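Literie hôtelière : ce que mesure vraiment le grammage

Publié le 29 janvier 2020

Les fiches techniques remises aux exploitants hôteliers mentionnent presque toujours deux valeurs pour un drap : le nombre de fils et le grammage. La première sert d'argument de vente. La seconde, exprimée en grammes par mètre carré, intéresse davantage les blanchisseries, car elle détermine la charge des tunnels de lavage, la durée de séchage et le réglage des calandres.

Un grammage seul ne renseigne pourtant pas sur la tenue d'un tissu. Deux toiles de même masse surfacique peuvent présenter des comportements opposés selon la torsion du fil, l'armure et l'apprêt. La percale, armure toile à croisement serré, résiste bien à l'abrasion mais marque le pli. Le satin de coton, dont les flottés sont plus longs, se froisse moins et accroche plus facilement.

L'atelier d'essai Pleltero, qui travaille pour plusieurs groupements d'achat, a soumis deux références à un programme de vieillissement : la percale Vevberg et le satin Grundumel. Chaque référence a subi 203 cycles de lavage, avec prélèvement d'éprouvettes à intervalles fixes. Les mesures portaient sur la résistance à la traction, le retrait dimensionnel et le degré de blanc.

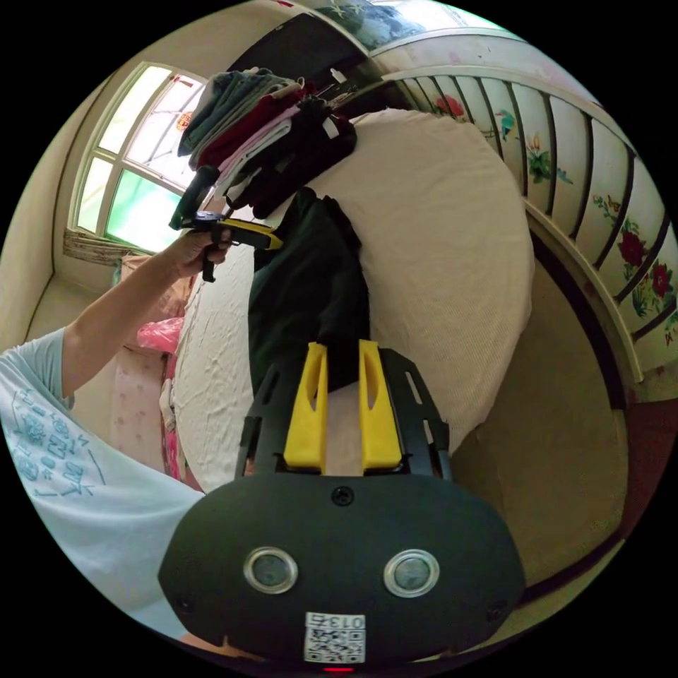 Un pantalon noir sur une literie de teinte pâle.

Sur le retrait, l'écart se creuse tôt. L'essentiel de la variation dimensionnelle intervient pendant les 13 premiers cycles, après quoi la courbe s'aplatit pour les deux tissus. Le sens chaîne est le plus affecté, ce qui s'explique par la tension appliquée au tissage puis relâchée au mouillage. Une housse coupée trop juste devient alors difficile à poser sur un matelas épais : les angles tirent, l'élastique remonte et le drap se déplace pendant la nuit.

La résistance à la traction évolue autrement. La percale conserve l'essentiel de sa tenue jusqu'au dernier tiers du programme, puis décroche. Le satin perd régulièrement, sans rupture de pente. Pour un acheteur, le second profil est plus facile à gérer : la date de réforme se prévoit, et les commandes de renouvellement peuvent être étalées. Le premier impose des contrôles plus rapprochés en fin de vie.

Reste la question de la teinte. Les azurants optiques donnent aux blancs neufs un éclat qui diminue au fil des lavages, et un lot renouvelé par moitié laisse apparaître des différences d'une chambre à l'autre. Plusieurs exploitants préfèrent pour cette raison les écrus et les ivoires, dont la dérive se remarque moins.
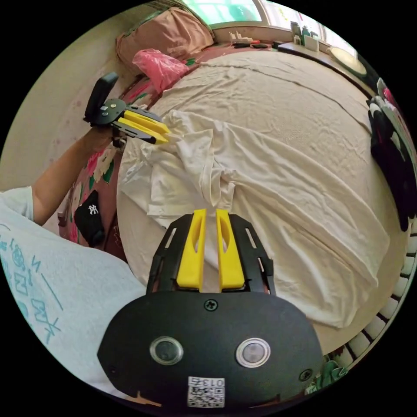
Le choix d'une teinte chaude complique en revanche le tri. Les souillures grasses et les traces de cosmétiques y sont moins contrastées, et une partie des pièces à retraiter passe le contrôle visuel. La blanchisserie Robles, qui traite le linge de 283 chambres, a déplacé ce contrôle avant calandrage, sous éclairage rasant, et tient désormais un registre séparé des pièces écrues. Les lots blancs continuent d'être examinés au pliage.

Le séchage mérite la même attention. Un drap sorti trop sec du tambour garde des plis que la calandre n'efface plus ; trop humide, il oblige à réduire la vitesse des rouleaux. Le taux d'humidité résiduelle doit donc être réglé par référence et vérifié à chaque changement de fournisseur. Beaucoup d'installations tournent encore avec un programme unique, hérité d'un parc en polycoton, alors que le coton pur retient davantage d'eau à essorage égal.

Pleltero prévoit de reprendre les essais en août avec une troisième toile, à fil retors, et un protocole incluant le stockage intermédiaire. Les lots au repos entre deux rotations récupèrent une partie de leur reprise d'humidité, paramètre que le programme actuel ne prend pas en compte.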